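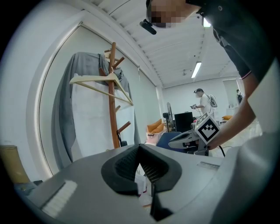

Figure 4. The open day under way, seen from a hand-held gripper. The black V-shaped jaw is in the foreground, the coat rack stands at left, and a second hand-held gripper with its marker cube is at right.

5. What we learned from having visitors

5.1 Why we opened the doors

I'll admit I was against the open day when it first came up. We had been teaching the Stollberg arm to handle cloth since March, the data were finally looking decent, and the last thing I wanted was a room full of strangers picking things up and putting them down wherever they liked. My co-authors at Arkelier felt the other way. Their point was that everything in Section 4 had been recorded by people who already knew how the gripper wanted to be held, and that we'd been quietly training ourselves as much as the arm. They were right, and it's a bit embarrassing how quickly the day proved it.

So on 2018-07-24 we ran the usual recording setup with visitors doing the demonstrating. There were 18 of them over the day, mostly people from the other offices in the building, along with family members and a small group from the Ruangrit textile workshop who fold and hang fabric for a living. The workshop people were the ones I was most curious about, and I come back to them in 5.4.

The aim was modest. We wanted to know whether a person with no robotics background could pick up the hand-held gripper, get a short explanation, and produce a demonstration that our pipeline (Section 3) would accept. We also wanted to see where people got stuck. I should say plainly that this was an open day first and a study second, and the results here should be read with that in mind. People came when they felt like it, some stayed for ages, and a few wandered off halfway through for a cup of tea and came back with a completely new idea about how to hold a piece of cloth.

5.2 How the room was set up

We used the lounge end of the lab and left most of the furniture where it was. We could have cleared everything out and put up plain backdrops, but the whole argument of this paper is that demonstrations should be recorded in ordinary rooms, and it would have been a strange thing to drop the moment guests arrived. Figure 4 gives a fair idea of it: armchair, fan, blinds, ceiling lights and all.

The cloth work centred on the wooden coat rack. I've grown quite fond of that rack. Its pegs stick out at angles, so a cloth that's let go a little too far out doesn't hang the way you'd expect, and the central pole gets in the way from nearly every direction. The grey cloth in the figure is the same one used in Section 4. Each visitor was asked to take a cloth, bring it to the rack and drape it so that it stayed up without help. After that they could try a hanger if they wanted to, and nearly everybody did.

The printed marker cube sits on top of the gripper, as described in Section 3.2, and the Druvent tracking software works out the pose of the hand from it. What matters for a day like this one is that the cube has to stay where it can be seen. We normally do that without thinking. A newcomer doesn't, and there's no reason they should! I watched one visitor tuck the whole device under an arm to free up both hands for smoothing the cloth, which is exactly what I'd do with a kitchen tool, and the tracking dropped out straight away.

5.3 What people were told

We kept the explanation short on purpose. A visitor was shown how to open and close the jaw, where the cloth should sit in the notch, and how the cube needed to stay uncovered. Then they had 15 minutes to play around before we recorded anything. I had argued for a proper practice routine with set exercises, and I lost that one too. In hindsight the free play was the best part of the day. People pinched sleeves, curtains, paper cups, each other's lanyards. By the time we started recording they'd stopped treating the gripper like lab equipment and had begun using it like a pair of tongs, and that's much closer to what we want.

One of us stood by for each session to answer questions, but we agreed beforehand not to correct anybody's technique unless the device was about to be dropped. That rule was harder to follow than it sounds. I caught myself leaning in several times, and on at least one recording you can hear me say "maybe a bit lower" before I remembered. We kept that session in the set and marked it in the notes.

5.4 What happened

All 18 visitors gave us at least one demonstration that passed the automatic checks. I hadn't expected that. Most of the rejected attempts failed on tracking, almost always with a hand or a fold of cloth over the cube, and far fewer failed on the task itself. We had put most of our worry into the second kind, so this was useful to hear.

The clearest pattern was in the approach. In our own recordings the gripper comes towards the rack from the front, nearly level, and releases the cloth over a peg. I had come to think of this as the natural way to do it. The visitors came in from above, from the side, or (my favourite) from underneath, pushing a fold up over the peg and then pulling back down until it caught. Several of them walked around the rack before starting, something not one of us had ever done in a recording session. We always stood in the same spot out of habit, and the policy had learned our spot along with everything else.

The Ruangrit visitors were different again. They hardly looked at the gripper. They took hold of the cloth very near its edge, let it hang for a moment so that it fell straight under its own weight, and only then moved to the rack. When I asked about the pause, the answer was that cloth needs to settle before you put it anywhere, said in the patient tone you'd use with a child. We had been trimming pauses like that out of our own recordings on the grounds that nothing was happening in them. We have now stopped doing so, and the trimming step described in Section 3.4 is switched off for all the results in Section 6.

Hangers were another story. People loved trying them and found them properly difficult. The V-shaped notch holds a thin bar well enough when the bar lies along it, but a hanger wants to swing, and once it starts swinging a one-handed grip can't do much about it. Some visitors asked for a second gripper so they could steady the bottom corner. We let them try. The two-handed attempts looked much more comfortable to me, though our checks weren't written for them and I can't offer a proper comparison. They are left out of the training set.

5.5 Comfort and complaints

I'd asked people to be blunt and they were happy to oblige. The most common complaint was the cable. It trails down below the gripper, and people worried about catching it on the rack or on themselves, so they moved more slowly near the base than anywhere else. You can see this in the speed profiles if you know to look for it, and I'd assumed until then that the slowing was to do with the cloth. We are planning a shorter run with a clip at the elbow.

The next complaint was weight, or more exactly where the weight sits. Holding the gripper out in front for a short while was fine, but anyone who stayed for a long session started resting their wrist on something between attempts. Visitors with smaller hands noticed it sooner. Our own group is not very varied in this respect and we'd missed it completely.

A few people said they felt watched. That's fair enough, as they were, and by quite a few lenses. We had told everyone at the door what was being recorded and how faces would be handled, and anybody could have their sessions removed later by sending us a note. So far 2 people have asked, and those sessions are gone from all the counts in this paper.

5.6 What we changed afterwards

Together with our earlier recordings, the visitors' sessions bring the cloth set to more than 1,000 accepted demonstrations. The share that came from the open day is small, and I don't want to oversell it. Even so, when we retrained with those sessions included, the arm began to approach the rack from directions it had never used before, and it coped better when we shifted the rack between runs. Section 6 gives the comparison, with the visitor data in and out.

We also changed how we record day to day. The person demonstrating now starts from a different place each time, pauses are kept, and a small light on the gripper goes off when the cube is lost so that people can correct themselves without one of us calling out. The light was suggested by a visitor whose own sessions had mostly been rejected, and who stayed until the end of the day to get a good one.

There are things I would do differently. We had no questionnaire, only my notes and whatever the others remembered, and our notes don't always agree. We didn't record how long each person practised within their free time, which would have been easy to do and which a reader of an early draft quite reasonably asked for. And the order of the tasks was the same for everyone, so hangers always came when people were already tired. A second day is being planned at the Ruangrit workshop itself, on their racks and with their cloth, and we'll swap the order there.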